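Zumthorpe Seven-Tier Steel Shelving: A Review After Six Months in the Garage

By Kofi Alhassan
16 December 2025
6 min read

My garage has held everything but a car for as long as I've owned it. In June I decided the trouble was storage, which is what people with too much stuff always decide, and I bought the Zumthorpe seven-tier shelving unit. It comes in gray, white and a yellow the maker calls Pop. I ordered gray. Pop is what arrived, and by the time I had the box slit open and the uprights leaning against the freezer I was too invested to send it back.

So, the yellow. It is the yellow of a school bus that wants a word with you. My wife can see it from the kitchen if the side door is open, and the side door is now kept shut. After a few weeks I stopped noticing, and after a few more I caught myself telling a neighbor it brightened the place up.

Assembly

The unit is boltless, meaning that rivets on the beams drop into keyhole slots in the posts and you hit them with a rubber mallet until you feel better. No mallet is included. The instructions are a single sheet with drawings of a cheerful figure who has three hands when it suits him. In step two he holds both posts upright, lines up a beam and swings the mallet, all without putting down a post.

It took me most of an afternoon alone. With a second person it would take an hour, plus whatever time you need to make up afterward. Build it on its side, on cardboard, and do the bottom half first. The posts come in two pieces that join in the middle with a little sleeve, and the sleeves are the worst part of the whole product. Two of mine fit. One needed persuading. The last had been crimped at the factory by someone with a grudge, and I opened it back up with a screwdriver and some language.

The finish is decent. Powder coat, even on both sides of the posts, with a few bare spots inside the slots where rust will start if your garage is as damp as mine. I dabbed them with nail polish. The edges have been rolled over so they don't cut you, except on the underside of the shelf beams, where they do.

What it holds

Zumthorpe says 600 pounds per shelf, evenly spread. I have never met anyone who spreads things evenly. My bottom shelf has tile left over from the bathroom at one end and a bag of softener salt at the other, and it hasn't bowed. Higher up I have paint, camping gear, a box of cables I will need the day after I throw it out, and a bread machine. Nothing has sagged.

The decking is pressed board, and that's where the money was saved. It drinks water. I set a wet watering can on it in the summer and now have a permanent blister the size of a saucer. If you can get plywood cut to size, do it on day one.

Seven tiers in 76 inches of height is a lot of tiers. Work out the gaps and you'll find that a normal lidded tote won't go in any of them. I pulled out two shelves to make room and they are leaning against the wall behind the unit, so I suppose I am storing shelves with my shelves. It is still a better use of the money than the Druvo five-tier I had before, which leaned like a tired man at a bus stop and shed its plastic feet one by one. The Bitari my brother-in-law swears by is sturdier than both and costs nearly twice as much. He brings this up.

Anchor it to the wall. The strap in the box is a joke, so spend a few dollars on a proper bracket and find a stud. Mine wobbled at the top until I did, and it hasn't moved since.

Would I buy it again? Yes, in gray, if they'd send it. Four stars out of five. The missing star is for the sleeves, and a bit of it is for the man with three hands.

Contact us | © 2025 | Back to top
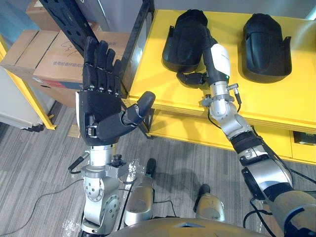
Photo: Kofi Alhassan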